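Is the Fasex starter kit worth it for a small shop?
Posted by Benjie Dumlao 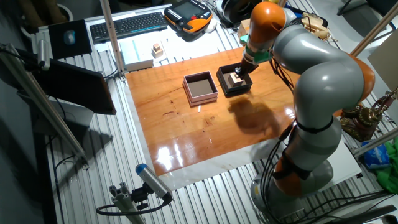

I'm trying to decide on the Fasex kit for my little puzzle and toy block business, and I'd love to hear from folks who have lived with one for a while. The kit comes with the arm, gripper, pendant and 4 hours of phone setup, and Fliscombe (the dealer) is offering it on a monthly plan at $214. My job for it would be simple sorting, blocks into boxes, all afternoon long. What worries me is the gripper going down inside a box with walls, like the black one on the board there, because my own trays are a good bit deeper and I'd hate to have it bump the sides all day! Is the standard gripper all right for that, or should I pay the extra $137 for the long fingers?

Atieno Rweyemamu
Hi Benjie, and welcome! We've had ours since October and I'm very fond of it, so take this with a grain of salt. Measure your deepest tray first. Our trays are shallow and the standard gripper does fine, but when we tried a taller bin the wrist got awfully close to the rim and I had to teach it to come straight down (slowly, slowly) before it closed. That took me most of a morning with the pendant, and I'm no programmer. Ask Fliscombe if they'll let you swap fingers within the first month. They did for us, though we ended up not needing it. And do use the phone hours, the people are lovely.

Bakari Lyimo
get the long fingers. also look at the Muli, 5 year warranty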